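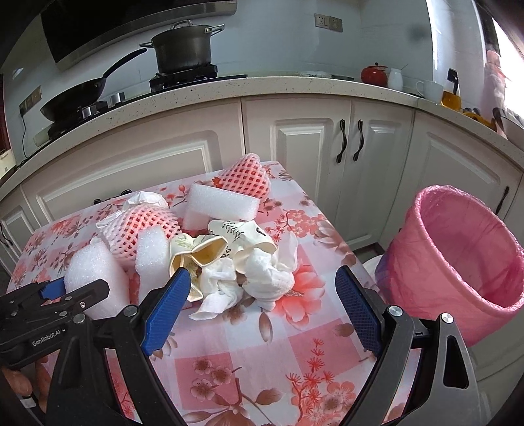 Attachment 1: kitchen table and cabinets, unit 6

Ticket: Kitchen circuit drops out in the evening
Product: Valtwood load monitor, wall unit and phone app
Status: Open, waiting on vendor
Priority: Medium (I asked for High)

Original report

The power to the kitchen points goes off between 6 pm and bedtime, a couple of times a week. The app then tells me I have exceeded my "household comfort threshold" and suggests I run fewer appliances. I was running a kettle. The fridge is on a separate circuit, thank goodness, or I'd be writing a different sort of letter.

The monitor was fitted in May when Ravness took over the building's metering. Before that the same kettle, the same toaster and the same wiring behaved themselves.

Reply from support

Thanks for getting in touch. Please make sure your app is up to date and restart the wall unit by holding the button until the light turns amber. Many customers find this resolves nuisance trips.

My reply

Done, twice. The light goes amber, then green, and the app congratulates me. The kitchen went off again at 7.40 pm that same evening with only the kettle on. I would like to know how many is "many customers" and whether any of them own a kettle.

Reply from support

We have looked at your usage remotely and can see a peak at the time of the event. This is consistent with an overload. Would you consider moving the kettle to another room?

My reply

No.

A peak when a kettle is switched on is what a kettle does. What I asked was what limit the monitor is set to, and whether that limit matches the breaker in the switchboard. Those are two numbers. Please send both.

Troubleshooting log, my end

Test 1. Unplugged everything on the kitchen circuit except the kettle. Boiled it at 10 am. No trip. Boiled it again straight after. No trip.

Test 2. Same again at 7 pm. Tripped before it boiled. The breaker in the switchboard had not moved. The monitor did this by itself, so I don't accept "overload" as an answer.

Test 3. Borrowed a plug-in meter from the library. The kettle draws the same in the evening as it does in the morning, give or take what you'd expect from a cheap meter.

Test 4. Turned off the "Smart Evening" setting, which is four menus down and was on by default. No trips for the next 6 evenings.

Test 5. Turned Smart Evening back on. Tripped the first night.

I'm not an electrician and I'm happy to be told I've missed something, but I'd like to be told what.

Reply from support

Great news that you have found a setting that works for you! Smart Evening is designed to help the building share its supply fairly at busy times. We will now close this ticket.

My reply

Please don't. Reopened.

If Smart Evening lowers my limit after 6 pm, that isn't in the welcome booklet, and it isn't in the terms I signed. The booklet says the monitor "observes". Cutting off the kitchen is a fair bit more than observing. It also says savings of up to 70 dollars a year, and I'd be curious to see a bill where that happened.

Further, the setting came back on after last night's update. I have a screenshot of it off at 4 pm and on at 9 pm. I didn't touch it.

Reply from support

We have escalated to our firmware partner, Lungu. They advise that version 2 restores recommended settings on install. A fix is planned.

My reply

Planned for when? I've asked for three things and had none of them so far:

- the daytime and evening limits, as numbers
- written confirmation that the setting will stay off once I turn it off
- whether the rest of the Dustelgate Street building has the same default, as the downstairs laundry has been going dead at night too

I'll keep checking the setting after each update until I hear back. Leave this one open.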